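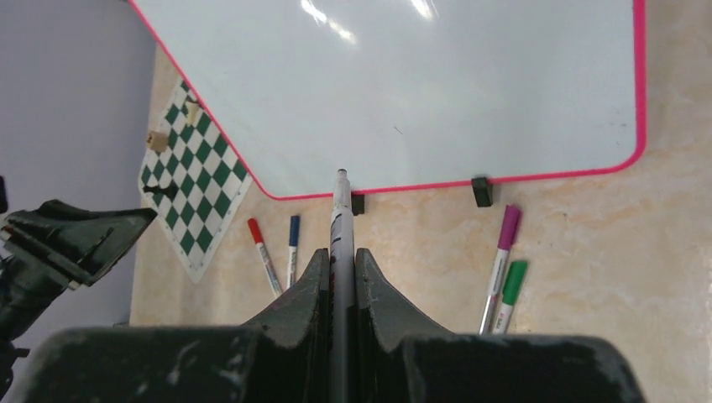
Whiteboard with pink border, markers and a chessboard on the same table

I use a small whiteboard at home since many years, for shopping, for sums with the children and for the score of our games. A few tips how to keep it in good condition.

Lay the board flat on the table when you clean it. On the wall one always presses too hard on one place. Look at it from the side, against the light, and you will find the small specks which are hard to see from the front.

For fresh writing a dry cloth is enough. For old writing, go over the line with a dry-wipe marker and wipe both away together. If a grey shadow remains, put a little Cukum spray on the cloth, never directly on the border.

Store the markers lying, not standing with the tip up. Press the cap until it clicks. A marker that writes pale can be left two days on its side, and often it comes back.

A roll-up chessboard likes to be flat also. If the corners stand up, roll it the other way for nearly an hour, or leave it under something heavy overnight. Wipe it with a damp cloth and let it dry before you roll it again. Keep open markers away from it, the ink can stay in the vinyl.

Contact: Randby Home Tips | © Randby | Back to top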